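Desk and Hutch Display, Clusville Showroom

The Vidcombe desk stands against the curved white partition on the ground floor. It is shown with its matching hutch and a few small items on and under the shelves. The notes on this page cover the desk first, then the pieces from the same line.
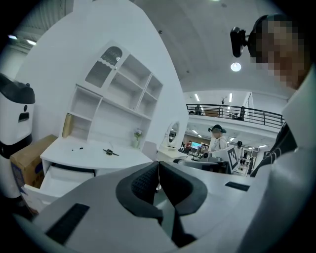

Desk with hutch
White desk, white hutch, drawer open to its full travel. The hutch has open cubbies in several sizes and, at upper left, a cabinet door with an arched frosted panel, vertical ribbing and scalloped trim. Small vase with purple flowers toward the back of the desktop.

Dimensions and load
Desktop width is 900 mm. Each open shelf in the hutch is rated for up to 13 kg, spread evenly. Do not load the top of the hutch — the back panel is not built to carry it.

Drawer
Full-extension slides, soft close. The drawer lifts out once both release tabs are pressed. Replacement slides are stocked under Cleroleck part group 17 and are sold in pairs.

Cabinet door
Hinged on the left as supplied. It can be rehung on the right with the spare hinge plate in the hardware bag. Clean the panel with a damp cloth and dry it at once; spray cleaner tends to collect in the ribs.

Finish
White only. Albers, the older line, was also sold in cream, and the two whites do not match side by side. Bring a door or drawer front from home if you need to compare.

Assembly
The desk and hutch ship in separate boxes. Build the desk first, level it, then set the hutch on the locating pins and fasten from the rear. Wall anchors are included and should be used.

Ordering
Delivery from the Clusville warehouse closes at noon on Friday for the following week. Spare parts are listed on page 36 of the September catalog.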